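How to Cup a New Lot Before You Roast the Whole Bag

Updated 17th June

When a new bag of green coffee comes in, it is tempting to load the drum with the same settings you used for the last one. A small test roast and a cupping take one evening and cost you very little coffee. These steps are written for a home or small shop roaster. We use a Flarkeo drum machine at Cestley, but any roaster that can handle a small batch will do.

What you need

Green coffee, 800 grams
A scale that reads to a tenth of a gram
A burr grinder
Cupping bowls or plain glasses, all the same size
Deep spoons and a rinse cup
A kettle and a timer
A notebook
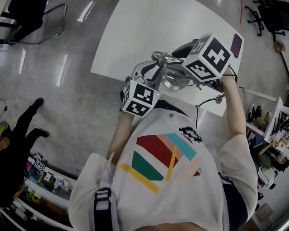 At the white table, with a hand-held gripper.

Step 1: Write down the lot

Copy the lot number, the origin and the process from the bag before you open it. Our last one was Feyisa, a washed coffee, lot 2118. The lot before it was 2598, also washed, and the two bags looked the same from across the room. Put the number on every jar and on every page of notes.

Smell the green coffee while you are there. It should smell like hay or fresh peas. If it smells like burlap or a damp basement, set the bag aside and call the importer before you go any further.

Step 2: Roast four small batches

Divide the coffee into four batches of 200 grams. If your machine will not hold heat with a load that small, make two batches of 400 instead. Warm the roaster fully and let it settle, then use the same charge temperature for every batch.

Drop the first batch shortly after first crack begins. Take each of the others a little further – 30 seconds is a good gap. Write down the time of first crack, the drop time and the drop temperature. Do not change the airflow between batches, even if the chaff is heavier than you expected. 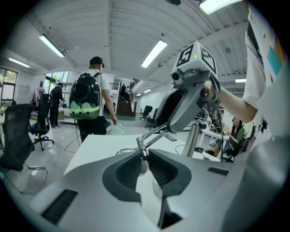 Weigh each batch again once it has cooled and work out the weight loss. For a light to medium roast you will usually see something between 12 and 15 percent. A batch well outside that range probably had a weighing mistake or a stalled roast, and I would leave it out of the cupping.

Step 3: Rest the coffee

Leave the batches overnight in jars with the lids loosely on. You can cup after eight hours if you have to. Coffee straight from the cooling tray is gassy, and the crust will be hard to read.

Step 4: Grind and pour

Weigh 11 grams of beans per 200 ml bowl. Grind a few beans from the batch first and throw them away so the last coffee is cleared out of the burrs. The grind should be a little coarser than for a paper filter. Smell the dry grounds and make a note.

Pour water just off the boil, right up to the rim, and start the timer. At four minutes, push the crust back with a spoon and smell as it breaks. Rinse the spoon between bowls. Skim off the foam and the floating grounds, then leave everything alone until the timer reads ten minutes.

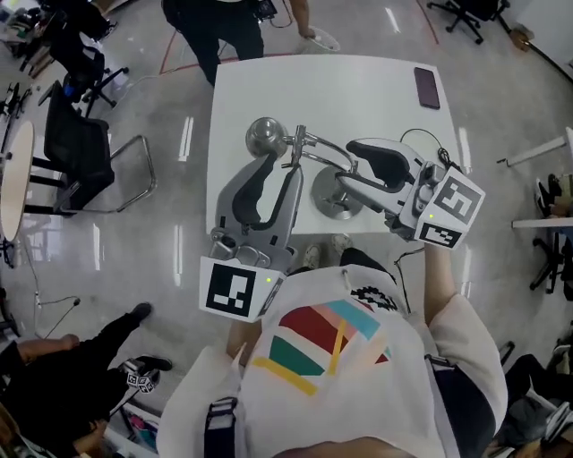 Step 5: Taste and compare

Go down the row and back again without talking. Taste at ten minutes, then again when the bowls are lukewarm. Grassy or peanut notes mean the roast was too short. A flat, bready cup often means it dragged in the middle. If one bowl is sour and its neighbor from the same batch is fine, suspect a single bad bean and pour a fresh one.

We reached 28 minutes on the timer with the Feyisa before we agreed on the second batch. It was the only one that stayed sweet when it cooled.

Step 6: Set the full batch

Use the drop temperature from the winning batch as your target. A bigger load will move more slowly, so expect a longer roast and a later first crack. Cup the first production batch next to what is left of the test roast – keep a sealed jar of it for this – and adjust the heat on the next one if they don't match.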